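# Dinbridge Robotics Society: laundry task, rules and preparation

**k_sengar (society secretary)**

Members are reminded that the laundry task will be entered at the Grukura student meeting in December. Please read the present thread before booking bench time. 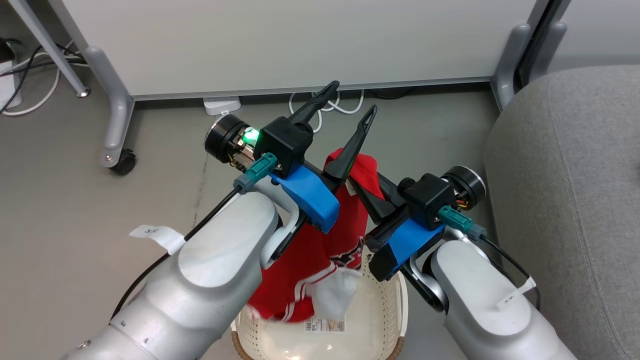 The rules allow each team 19 minutes, including any restart. Garments are issued by the organisers and may not be inspected beforehand. Teams should therefore practise with as wide a mix of clothing as they can bring in. Two-arm handling is permitted throughout.

Comments on the draft practice plan are invited.

Kanchan Sengar

---

**mwakalinga_a**

I have read the draft and wish to object to section 4. It asks every pair to record practice runs with the same garment until the error rate falls. We followed that course for Cáceres and our policy failed on the first hooded top it was given. I propose that the garment be changed after each run.

Awuor Mwakalinga

---

**brirketell_lab**

> I propose that the garment be changed after each run.

I cannot support this. First-year members are still learning to operate both arms together, and a new garment each time would leave them unable to tell their own mistakes from the difficulty of the cloth. The earlier set of nearly 2000 runs was usable chiefly on account of its consistency.

---

**mwakalinga_a**

Consistent, yes, but of little help with sleeves. I would accept a fixed garment for a member's first session only.

---

**t_second_year**

May I ask whether a garment that catches on the basket rim counts as a failed run? The draft does not say, and our pair has been marking such runs differently from the others.

---

**k_sengar (society secretary)**

It counts as failed if the basket is moved off its mark. Otherwise the run stands and should be noted as "contact". Please correct earlier entries accordingly.

On section 4, I shall adopt the compromise: one garment for the first session, changed after each run from then on. The objection from brirketell_lab is recorded.

---

**brirketell_lab**

Noted. I remain of the view that one session is too short, and I shall raise it again when the first results are in.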